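Tue 11 December

Third evening with the arm, and my shoulder hurts more than I expected. In May I wrote that I would try to teach a robot by hand, and then the Flestari controller stayed in its box the whole summer. Now it is on the desk in Kasville, and I am slowly learning to use it.

The task is very simple for a person. There is a pen cup, there is a pair of scissors, and the scissors must go into the cup. I hold the controller, the gripper copies my hand, and the program from Lisier records everything. My plan is 100 good demonstrations. So far I have 75, and I deleted a lot of bad ones where I was hesitating too long above the table — the model learns my hesitation too, I am afraid.

The most difficult part for me is the angle. When I watch only through the wrist camera, left and right become strange as soon as I turn my hand. I moved the cup between the recordings, so the robot does not learn only one place. A reader of my old blog, Katsaros, advised to begin each time from a different height, and I try to do it, but I forget often.

One recording from yesterday has 3,912 steps. I should have stopped it much earlier. Tomorrow I will do the remaining ones, and then start the training overnight.
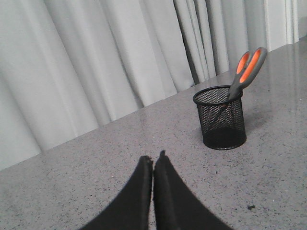
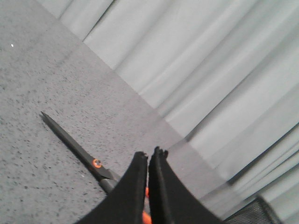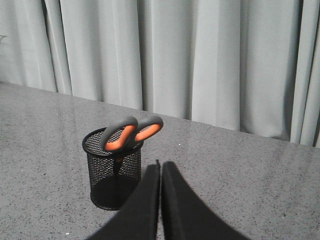
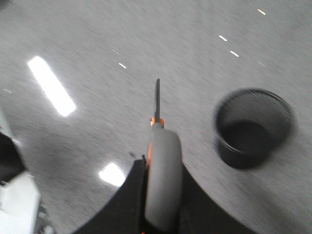

Wrist camera views of the scissors task. In the last one the gripper is holding the scissors.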